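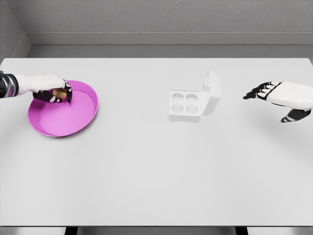

## Stistik open day, Fevbridge, 9th March

I went to Fevbridge expecting a sales pitch and got most of one. Stistik has the upper two floors of a converted seed warehouse, and on Wednesday they let in anyone who had filled out the web form. The invitation promised "robots that learn by being shown." I run a small packing line, four people and a lot of cardboard, and I've heard that promise before from companies that wanted a deposit.

Parking was fine. The sign-in took longer than the drive. You get a badge, a safety sheet, and a pen that doesn't work on the safety sheet.

## The talk

The talk was in the canteen and ran well over. The argument was simple enough. Writing a program for every little job is slow and costs money, so you have a person do the job through the robot, record it a few hundred times, and train a model on the recordings. Fine. I have no quarrel with the idea. My quarrel is with the slide that said "no engineering required," shown in a building full of engineers.

They call the recording setup Arow. The operator wears a headset and a pair of gloves, and the robot's hands copy the operator's hands. A good part of the recording at Stistik now happens in simulation, with the operator moving a pair of simulated arms over a simulated table. The presenter said this was the big step forward. It's certainly the cheap step forward. You don't wear out any motors, and when something gets dropped you press a button and it's back.

What I wanted to hear was how much of the simulated work carries over to a real bench. The answer was that "transfer is an active area." I wrote that down word for word.

## The egg job

The main demonstration was an egg carton job, done entirely on the simulator. There's a round pink tray on a white table, and next to it a small white carton with four wells and the lid standing open. The left hand does the picking at the tray and the right one waits over on the carton's far side, open, with nothing in it. The idea is to fill the wells and close the lid.

The thing the left hand had hold of was golden brown and shiny, and you could only see a bit of it between the black fingers. It was described to us as an egg. I'll take their word for it.

I'll say this for the rendering, it looks good. The speckled wall behind the table has more character than the wall in my own office. But a clean white tabletop with one tray, one carton, and even lighting is about the kindest place a robot could be asked to work. My benches have tape ends on them, and somebody's gloves, and a label roll that has been going to be put away for two years.

Operators work in blocks. The target for the egg job was 453 recordings, and on the day they had 345 they were willing to keep. I asked what happened to the ones they didn't keep. Some are thrown out for dropped objects, some for "hesitation." This bothered me more than anything else I heard. If the operator stops to think and you cut that out, where is the robot supposed to learn what to do when it isn't sure? The reply was that recordings with a recovery in them are kept, provided the recovery is clean. I'd like to meet the person on a packing line who only ever has clean recoveries.

## Trying it myself

Visitors were allowed to have a go. There was a line, and it took me close to half an hour to reach the front.

The gloves are snug and a little warm from the last person. The headset is heavier than it looks. Before anything moves, you hold your hands out flat so the system can match them to the robot's, and if you drift during that part, everything you do afterward is slightly off. Mine was slightly off. I thought my hand was over the tray and it was past it, toward the back of the table, and I closed my fingers on nothing.

A few notes for anyone who goes to the next one:

- Ask to redo the hand matching if it feels wrong. They'll let you, but they won't offer.
- Go slower than you think you should. There is a delay, and it's small, but you'll fight it.
- You can't feel anything. You close your hand and watch to see whether you've got hold of the object. I squeezed much too hard, which the simulator forgave. I don't believe a real egg would.
- Decide early what your idle hand is going to do. I forgot about my right one and let it sag until it knocked the carton's lid.

I made six attempts. On the best of them I got one object into one well, a back one, and was quite pleased with myself until I remembered that I've been able to do this with my own hands since I was three.

The staff operators are far better, and I don't want to be unfair about that. The one I watched longest had a nice way of coming straight down from above with the palm low and the fingers already half curled, so there was hardly any grabbing to do at the end. That's a real skill. It's also a skill that has to be hired, trained, and paid for, and it didn't appear anywhere on the cost slide.

## The other room

Upstairs was the physical bench, run jointly with Humphreys, who supply the arms. This was the part I had come for, and we got ten minutes of it — partly because the talk had run over, partly because the bench was being restarted when we walked in.

The job there was moving soft pouches from one bin to another, no lids involved. The trained system ran by itself while we stood behind a yellow line. It did five pouches in a row without trouble, and did them at a pace I'd call thoughtful. On the next one it pinched the corner, lifted, lost it, and then carried on to the second bin and opened its fingers over it with great confidence. A member of staff picked the pouch up off the floor. The man beside me clapped, I think out of sympathy.

I asked whether the pouch model had been trained on any simulated recordings. It hadn't. It was all hand-guided work on that same bench, with those same bins. So the two halves of the open day, the pretty one downstairs and the real one upstairs, hadn't met yet. The staff upstairs were straightforward about this when asked, and I thought better of them for it than I did of anybody holding a slide clicker.

## Costs, as far as I could get them

No price list. The brochure has a page titled "Pricing" with a phone number on it. From talking to people I gathered that a pilot means a leased bench, a setup period, and some 5 weeks of recording on your own product, with your own people in the gloves if you want it cheaper. Nobody would put a figure on how often you'd need to record again after a packaging change. We change packaging every season. For a line my size, that question decides the whole thing.

## Would I go back

There's another open day in April, and they say the egg job will be running on the physical bench by then. I've put my name down. If it's there, I want to see it done with the carton turned a little to one side, and with the lid half shut, and by someone who isn't told beforehand which I'm going to ask for. I put that on the feedback card.

The sandwiches were good. Take the stairs, the elevator is badge only.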